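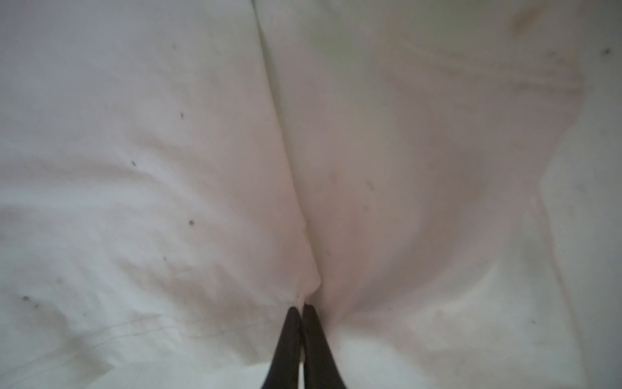

Safer Floors for Wet Work: How One Laundry Rebuilt Its Walkways

May 23, 2024

Falls on the same level remain among the most ordinary of workplace accidents, and among the most disruptive. A worker who slips between a washer and a drain may be absent for weeks. At the Drenalbridge commercial laundry, a review of incident records completed in April led management to replace the walking surface across its entire wet zone.

The old floor was painted concrete. It had been recoated several times, and each new coat filled a little more of the texture beneath it. By last winter the main aisle was smooth enough that staff had begun taking a longer route past the boilers to avoid it.

"People had found their own way around the problem," said Bleddyn Landeg, who manages the site. "We decided the floor should be where the work is."

The company considered three systems. Adhesive grit tape was ruled out early, as carts lift its edges. A poured resin with broadcast aggregate was the second option, but it required the aisle to be closed while it cured. The third, molded grating panels supplied by Brovia, could be laid in sections overnight, and it was this system that the laundry chose.
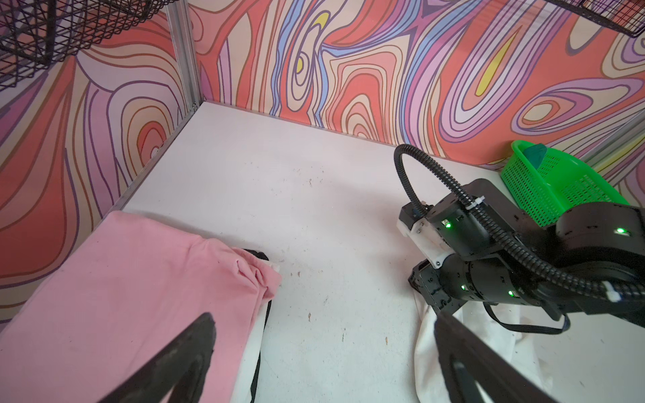
Choosing the Right Surface

Open grating drains well, but it is hard on small cart wheels. The contractor, Lulov, therefore specified a covered panel with a bonded grit top for the cart routes and kept open mesh for the strips beside the drains. In all, 203 panels were fitted, each 25 millimeters thick and held by stainless clips that can be released from above with a hand tool.

Color was settled with equal care. Walkways are dark gray, and every change of level is marked in yellow along its full width — including the single low step by the folding room, which had figured in more reports than any other spot in the building. 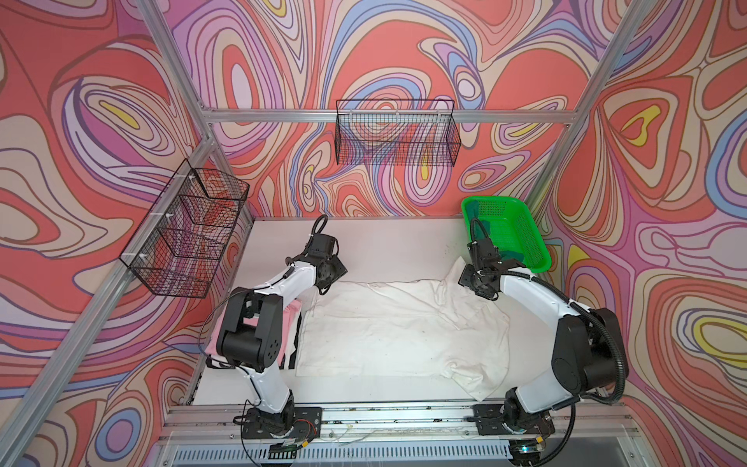
Keeping It That Way

A rough surface holds lint and detergent residue, and a clogged panel offers little more grip than a painted one. The maintenance plan, drawn up with the consultancy Jaiswal, calls for a stiff brush and clean water at the end of each shift. Wax and polish are prohibited. Clips are checked monthly, and any panel that rocks underfoot is taken up and reseated the same day.

All 41 employees have received a short briefing on the new routes. A second phase, covering the loading dock ramp, is awaiting approval of the drainage drawings.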